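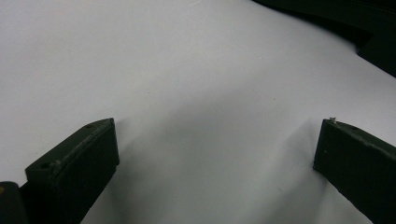 Plateau de bureau Metum, gris clair mat : mon avis après un hiver

J'ai commandé le Metum chez Rernevard parce que la fiche promettait une surface « apaisante ». Pour 396 euros, j'attendais au minimum une baisse de tension. J'ai reçu un plateau gris pâle, très uni, qui change d'humeur selon la lumière : un soupçon de lavande le matin, un gris tirant vers le vert quand le ciel se couvre. La fiche disait « blanc nuage ». Tout dépend du nuage.

Côté reflets, rien à redire. La lampe ne m'éblouit plus et une feuille posée dessus disparaît presque, au point que j'ai cherché une facture pendant dix minutes alors qu'elle était sous mon nez.

L'entretien, maintenant. Un chiffon humide suffit pour le café, à condition d'arriver avant qu'il ait pris ses aises. Le feutre, lui, demande de la patience et un peu de mauvaise foi. Rernevard vend une crème spéciale, je m'en passe.

La livraison jusqu'à Hotumville a pris trois semaines, avec un carton assez grand pour y loger un étudiant. Les vis étaient là, la notice aussi, dans une langue voisine du français.

J'avais hésité avec l'Ifans, vendu 801 euros. Il a un chant arrondi et un nom plus joli. Pour l'écart, autour de 400 euros, je supporte très bien les angles droits.

Ma note : 4 sur 5. Le point manquant, c'est pour la notice.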